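Spooling Up Your Revier 503

Okay, fun part! Before you start, check that the drag knob is snugged down (finger tight, no pliers please) and the bail is open.

1. Run your line through the first guide of the rod and down to the reel.
2. Tie an arbor knot around the spool. Trim the tag end short.
3. Close the bail and crank 11 slow turns, pinching the line lightly above the reel.
4. Stop and look. The coils should lie flat and even from top to bottom.

Note: I like to back mine with cheap mono first — braid tied straight to a bare spool can slip, and you'll swear your drag is broken.

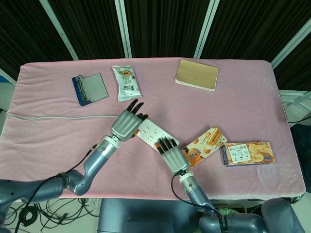

How full should the spool be?

Fill it until the line sits just under the lip, with a thin rim of spool still showing. I overfilled my first one and spent a whole June morning picking out a bird's nest.

5. Back the drag off, then tighten it a little at a time until line pulls out smoothly under a firm tug.

Caution: never wind braid through bare fingers. It cuts! Wear a glove or use a damp rag.

If the coils pile up at one end, add or remove a shim washer under the spool (part 752, two in the bag) and go back to step 3.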